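Last updated: March

Search this site Enter keywords Go

Report of the Visit to the Nallow Residence, Vultesby

The housing advisory group of the Jolotance Tenants' Association visited the furnished show apartment at Nallow Residence in March, at the invitation of the building's managing firm, Cozma. The visit began at 10 a.m. and lasted 90 minutes. Its purpose was to review the standard of furnishing offered to incoming tenants, with particular attention to storage near the entrance and in the main room.

Nallow Residence stands on the north side of Vultesby, a short walk from the tram stop. The apartments are let furnished at 1,380 a month, with a deposit of 800 payable on signing. Visitors were received in the lobby and given a copy of the standard inventory before going upstairs.

The main room has a light wooden floor and a pink wall, and it receives direct sun. The furniture is plain and mostly pale. A small round white table with thin metal legs stands by the pink wall, and there is a white table farther in, near a black screen. The group found the choice of small tables sensible for a room of this kind. 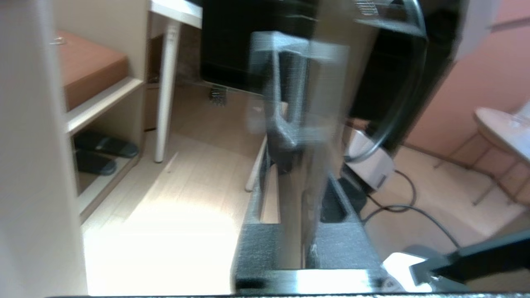 Cozma's written guidance asks tenants to remove outdoor shoes on entering, and the firm has tried to furnish for that habit. The inventory lists a low shelf for indoor footwear in every apartment. Members who had visited other buildings in Vultesby remarked that footwear is often left to the tenant to arrange, with the result that it collects behind the door.

The greater part of the discussion concerned the wardrobe area. The wardrobe has a large off-white door with a flat front, and the light wood-toned shelving is set next to it. The upper shelf carries a thick tan-brown cushion, in leather or an imitation of it. Slippers are kept in the compartment below. Several members favored this arrangement, as it keeps footwear off the floor while leaving it within easy reach.

Two reservations were recorded. The first is that the cushion takes up most of the width of the upper shelf, so that little can be put down beside it. The second is that an open compartment depends on the tenant to keep it in order. The group asked whether a second shelf could be supplied on request. Cozma replied that this is possible for a single charge of 20, and that the request should be made before the keys are handed over.

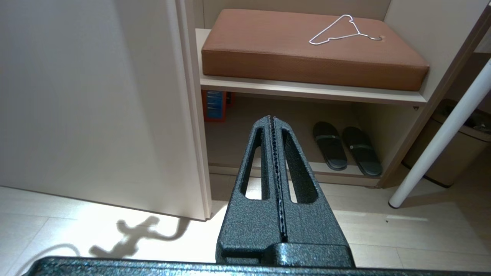

Shelving beside the wardrobe, with cushion, wire coat hanger and slippers.

The group also asked about replacement of worn items. Under the current terms, cushions and hangers are treated as minor furnishings and are replaced between tenancies. Wardrobe doors and shelving are covered by the building's repair service throughout the lease.

A copy of the inventory is held at the Jolotance office and may be consulted by members during opening hours. Written comments on the furnishing standard will be forwarded to Cozma with this report.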